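Trodard Two-Jaw Hand Gripper Kit: Incoming and Pre-Use Checklist, With Comments

Filled in for the trial set from Vasier. Retail listing is under the Brernico name, same part list. Trial period ends in August. Marks used: OK, FIX, FAIL, NOT SHOWN (claimed by the seller, no proof supplied).

Part A. Paperwork and claims

1. Part list matches contents of box. OK
Comment: Spare pads are on the list but as "on request." I requested them. No reply yet.

2. Rated life of pads stated. NOT SHOWN
Comment: The brochure says 1000 grips per pad pair. Grips on what? A foam block and a steel bolt are different things. No test sheet came with the kit.

3. Safety sheet in plain English. FIX
Comment: There is one. Page two refers to a guard that is sold separately and isn't named anywhere in the part list.

4. Price of consumables given. OK
Comment: 71 dollars for a pad set, four pads. I would want that in writing for longer than the trial.

Part B. Finger blocks and fasteners

5. Screws seated, no heads standing proud. OK
Comment: Checked with a fingernail and again with a straightedge. Recheck after the first week of use, whatever the manual says.

6. Threaded inserts flush and straight. OK
Comment: Brass in plastic. I have seen these pull out on cheaper kits when somebody overtightens. The manual gives no torque figure, so I am asking for one.

7. Block edges free of burrs and sharp points. FIX
Comment: Run a gloved thumb along every corner. Anything that sticks out past the block gets trimmed before the tool goes near a finished surface. Dovhaniuk, who resell the kit, call this "cosmetic." A point that can mark a tabletop isn't cosmetic to the person who owns the tabletop.

8. Both fingers open fully with no rubbing. OK

Part C. Pads and work surface

9. Pads whole, edges even, no loose fiber. FAIL
10. Jaws empty and surface between them bare before start. OK

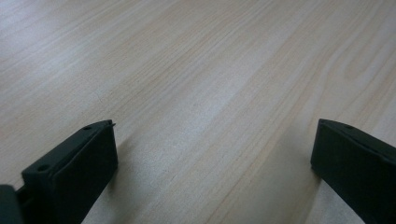
Jaws apart over the wood-grain top.

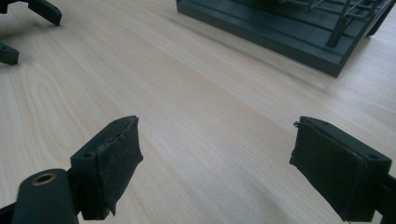 Comment on 9, second picture: the left pad has a ragged corner hanging below the block, and a thread sticks out at the upper left corner of the right pad. Material like that can catch on a part or end up in it. Replace both, not just the worse one. If this is how pads look on a trial set, the claim in item 2 needs a lot more behind it.

Comment on 10: same result in both pictures. On a glossy top it is easy to miss a small screw, so wipe the area with a cloth as well as looking at it.

11. Second gripper parked clear of the working one. FIX
Comment: The kit has no parking stand. Setting a tool down loose on the bench is asking for an elbow to send it off. Vasier offer a stand at 152 dollars, a lot for a bent bracket.

12. Fixtures on the bench can't slide. FIX
Comment: Clamp them or put grip mat under the base. The manual skips this completely.

Part D. Use by hand

13. Operator can let go at any point without the part dropping on a foot. NOT SHOWN
Comment: The sales sheet talks about "secure hold." No load limit is given. Until there is one, keep to light parts over a bench.

14. Hands clear of the pinch area between pads. OK
Comment: Fine for adults paying attention. There is no label on the tool itself, and I would add one.

15. Long sleeves and lanyards tied back. OK

Can the kit be used while replacement pads are on order?

Leave it out of service until they arrive. Cutting off a loose corner leaves an uneven pad that may grip badly on one side, and taping over it adds an edge that can peel. If the work can't wait, fit a complete spare set from another kit of the same type and run items 5 to 9 again before starting.

Part E. Result

Do not accept yet. Items 2 and 13 need documents from the seller, item 9 needs new pads, and items 3, 7, 11 and 12 need fixing. At 296 dollars for the base kit the price looks fair until the stand, the guard and a year of pads are added in. Repeat the full list on the replacement set and keep both copies together.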